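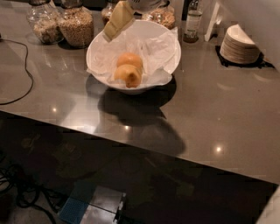
## Slide 1: Fruit left on the counter

- Title and opening. Keep it under a minute.
- Subject of the talk: where household food waste starts, and what the Clomoscombe bin audit does and does not tell us.
- Two orange-yellow fruits in a bowl, dry food in glass jars behind. Storage life differs between the two by months.
- Define terms. "Avoidable" means edible at some point before disposal. Peel, cores, bones and tea leaves are unavoidable and are reported separately.

## Slide 2: Method

- Kerbside audit, organics and general waste streams. 1461 bins sorted, one collection per address.
- Sorting by hand on a table, 17 categories. Weights are wet weights, with packaging removed where it could be emptied.
- Liquids poured down the sink are missing. So is anything fed to pets or put in a backyard compost heap. State this early, as it comes up in questions every time.
- Rashidi supplied the scales and the recording sheets. Calibration was checked at the start and end of each shift.

## Slide 3: Fresh fruit

- Whole fruit was commonly found with damage on one side only. Bruising and mould at the contact point.
- Deep bowls put weight on the bottom layer and hold moist air around it. A single layer in a wide bowl reduces both.
- Some fruits, such as apples and bananas, give off a lot of ethylene as they ripen. Keep them away from leafy greens.
- Wash before eating, not before storing. Surface water shortens storage life.
- Do not claim that refrigeration always helps. Unripe stone fruit can turn mealy at fridge temperatures.

## Slide 4: Dry goods

- Low weight in the bins, high cost per kilogram.
- Main causes: insects, staling, and date labels lost when food is tipped into another container.
- Tight lid, date on the base, old stock used up before new stock goes in.
- Clear jars show the fill level but let in light. Whole grains and nuts go rancid sooner in a bright kitchen.

## Slide 5: Limits

- One town, one season. No repeat sort yet.
- The Nilska and Atska audits used different category lists. Only the totals can be compared. Skip the bar chart if time is short.
- Household size was not recorded, so per-person figures cannot be given.

## Slide 6: Next round

- Repeat sort in June, same addresses where residents agree.
- Add a kitchen diary to pick up sink and compost losses.
- Leave the category list on screen during questions.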